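Halliday Vote Tracker review: two months of nosy scrolling

I follow state politics the way my neighbors follow baseball, so when Halliday put out a tracker that shows how every legislator in my state has voted on LGBT issues and family law, I signed up the same night. I've had it since June and I have opinions!

The basic idea is simple. You type in your zip code, it pulls up your people, and you get a timeline of votes with the bill text one click away. Mine goes back 272 votes for my state senator, who turns out a lot of floor speeches and a lot fewer yes votes (I had my suspicions). The Katbridge app I used before only showed final passage, so somebody could gut a housing nondiscrimination bill in committee and still look great on paper. Halliday shows the committee votes too, and that alone sold me.

What I like

Search is fast. I typed "adoption" and had 37 bills sorted by year before my coffee was done. The alerts are good too, short and early enough that I can still call somebody's office. And it keeps dead bills, bless it. Half the story in my state is what never got a hearing.

What bugs me

The scores. Every legislator gets a number out of 600, and I could not tell you what a 410 means next to a 455. The help page says co-sponsoring counts extra, but it doesn't say how much. Prinard does letter grades, which are blunt, but at least my mother gets them. I'd also love a way to hide the unanimous resolutions, because a vote to honor a choir tells me nothing about anybody's spine.

Printing is a mess. I wanted a one-page sheet for our town hall and got roughly 20 pages, most of them footers. I ended up copying it all into Jornau and fixing it by hand, at 11 p.m., grumbling. 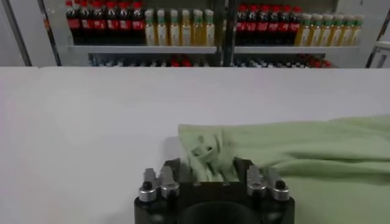

Should you get it?

If you only check in before an election, the free version is plenty. If you're the type who reads amendments for fun (hi, friend), pay for the full one and ignore the scores. I'm keeping mine through the next session at least, and I've already sent them a very long email about the printing.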